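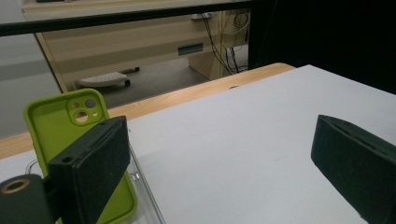 Leseck Workshop Releases Plans for Hand-Held Gripper

LESECK, August 2025 - The Flistley shared workshop has released the full plans for Cuva, a hand-held two-finger gripper that members designed and built on the workshop's own benches. The files, parts list and build notes are free to download from the workshop's website.

Cuva is a tool for people who build small robot arms at home and want to find out how a pair of fingers will handle an object before they put motors behind them. The user holds the gripper, closes it on the object and feels where it slips. The same fingers can later be moved over to an arm.

Work on the gripper began in May. The first version had bare plastic fingers, which marked soft items and let smooth ones turn in the grip. The current version has boxy fingers with dark foam pads on the gripping faces. Brass threaded inserts in the mount let the fingers come off and go back on many times without wearing out the plastic. The foam is glued on and can be peeled off and replaced in 20 minutes, plus drying time.

Members have been testing the gripper on everyday items, phone cases among them. A silicone case bends when it is squeezed and tends to drag on a tabletop. A clear hard plastic case has thin, slick edges and asks for a different approach. Test sessions have also used bottle caps, folded cloth, pencils and paper cups. Members have logged 2,147 grasps so far, and 905 of those were made with the current foam pads. The log is included in the download and lists the object, the pad used and whether the object was dropped.

The plans cover the mount, both fingers, the hand grip and the trigger linkage. All printed parts fit on a small home printer. Other parts are standard screws, inserts and sheet foam from a hardware or craft store. A soldering iron is needed to set the inserts. The build notes suggest practicing on a scrap print first, as an insert that goes in crooked will leave the finger out of line.

Some problems remain. The foam picks up lint and needs to be brushed off between sessions. The trigger is stiff for people with small hands, and a lighter spring is being tried. The fingers are also too thick to get under flat objects such as cards, and a thinner pair is planned.

The workshop will hold 2 build sessions this fall in the Lau Street room. Each runs one afternoon. Printed parts will be ready on the day, and attendees will set the inserts, fit the pads and put the gripper together. Members pay only for materials. Non-members may attend if there is space and should sign up at the front desk or on the website.

About Flistley

Flistley is a member-run shared workshop in Leseck with 3D printers, hand tools, an electronics bench and a small wood shop. It is open to adults of all skill levels, and to teens who come with a parent.

Media contact: Flistley Workshop, press desk, Lau Street, Leseck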